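# The hat drawer

I own far too many hats for someone with one head. My partner raised this in September, when a drawer in our hallway jammed shut and stayed that way for two days. I'd been blaming the humidity.

Growing up in Umali, a hat was simply what you grabbed on the way out the door. No hat, no play, as every Aussie kid knows. Mine lived at the bottom of my school bag under a banana, and Mum bought the next one a size up so I'd "grow into it" (I'm still waiting).
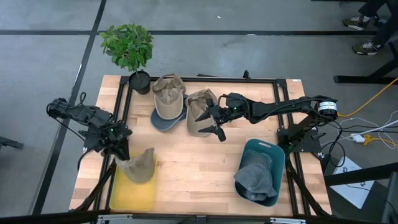

These days I'm fussier. I want a brim that shades my neck, fabric I can scrunch into a tote, and a colour that doesn't show sunscreen. That last one rules out nearly 30 hats I've tried on and loved. White is gorgeous for an arvo, then you touch it.

So last month I drove out to Clotar, where the main street has an op shop, a bakery and a tiny hat place called Zindo. I went in for a look and stayed until they started bringing in the sign! The woman behind the counter had me turn every hat inside out before I was allowed near the mirror. Check the sweatband, she said, and run your thumb along the seam where the brim joins. If it puckers there it'll sit crooked forever, and no amount of steaming will talk it round.

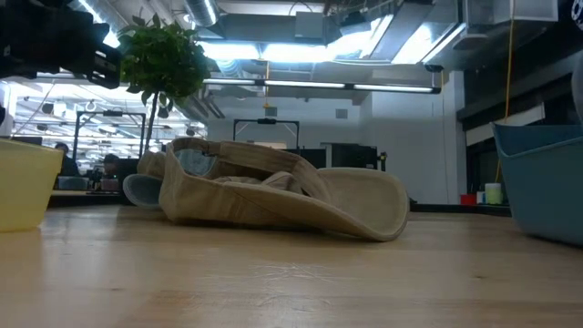

She was also firm on washing. Cool water, a squirt of wool wash, a soft nailbrush for the band, and never the dryer - I went a bit quiet at that point. Dry it over an upturned bowl in the shade and push the brim about with your fingers while it's damp.

I came home with one hat for me and one for my partner, who hadn't asked for a hat but has worn it to the footy and the tip and once, by accident, to a dentist's appointment. Mine cost $37 and I'm very pleased with it. The drawer is jammed again, so for now they're both hanging off the laundry door.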